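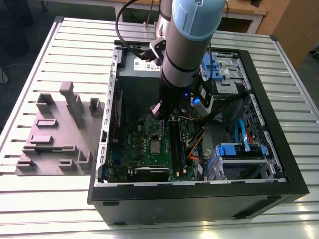
Desktop tower, side panel removed.

This site uses cookies to remember your display settings. By continuing to read, you accept their use.

Last updated: Tue 28 April

On the Replacement of Office Computers in Small Organizations

For a number of years I have written on this blog about the purchasing habits of small offices, mostly those in and near Kireck. Readers have asked for a fuller statement of my position on desktop computers, and in particular on the practice of replacing all of them at once. What follows is that statement. It reflects my own views and those of no employer, past or present.

The usual approach is the fixed cycle. An office buys its computers in a single order, uses them for a set period, and then orders again. The approach has real merits. Staff learn one model. The person who looks after the equipment deals with one set of parts, and the budget line is easy to explain at the annual meeting. Where the work is uniform, as it is at a call desk, I have no strong objection to it.

Most small offices do not have uniform work. When I reviewed the equipment list at Dissanayake Hall in October, it showed 68 desktop computers across seven departments, all bought under one contract and all due for replacement on the same day. The records room used its machines for scanning every working hour. The front counter used them for a booking calendar and the printing of receipts. Under the cycle, both were to receive the same new model at the same price, which the supplier, Tromport, had quoted at $664 each before tax.

I do not fault the supplier. The quotation answered the question that was put to it. The difficulty lay in the question, which asked what a full set of new computers would cost and left out what each department needed in order to do its work.

My recommendation, then and now, is that an office should review its computers by task. The review need not be long. Each department should be asked to write down the programs it uses daily, the delays it has noticed, and any work it has stopped doing on account of the equipment. The last item is often the most useful. In one department the staff had gone back to paper forms, and the reason was a slow shared drive that no new desktop would have cured.

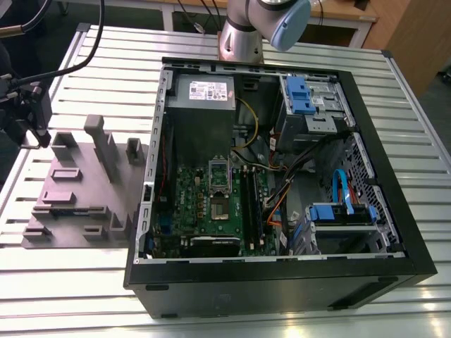
Once the review is complete, the computers may be placed in two groups. The first contains those that should be replaced in the current year. The second contains those that can remain in service with added memory, a new drive, or no change at all. Ordinary desktop towers are well suited to this treatment, as the memory and drives in most of them can be changed with a screwdriver and a free afternoon. Compact models vary a good deal, and an office should check the maker's service guide before it plans any upgrade.

Three cautions apply. First, a computer that can no longer receive security updates should not be kept on the network, however well it runs. Second, upgrades carry a labor cost, and an office that pays an outside technician by the hour should obtain that figure in writing. Third, a mixed set of machines requires a proper inventory. I have seen lists in which the serial numbers belonged to monitors that had left the building years earlier.

Disposal deserves more attention than it commonly gets. Drives should be erased or destroyed before any computer leaves the premises, and a record should be kept of how this was done. The Barnau collection point takes office equipment by appointment and gives a receipt, but it does not erase drives, and its intake form says so in rather small type. Working machines may be offered to local schools or clubs, provided the recipient has agreed to take them. Unwanted donations only move the storage problem to another closet.

I am sometimes told that a staggered plan is harder to budget. In the first year this is true. After that, spending tends to level out, and the office is spared a single large order falling due in a poor year. At Dissanayake Hall the full order would have used almost 100 percent of the equipment allowance, leaving very little for the telephone system, which was the older and more urgent matter.

The review form I use fits on one page. A revised copy will be posted here when I have corrected the section on printers, which currently asks for the toner type twice and omits the date of purchase.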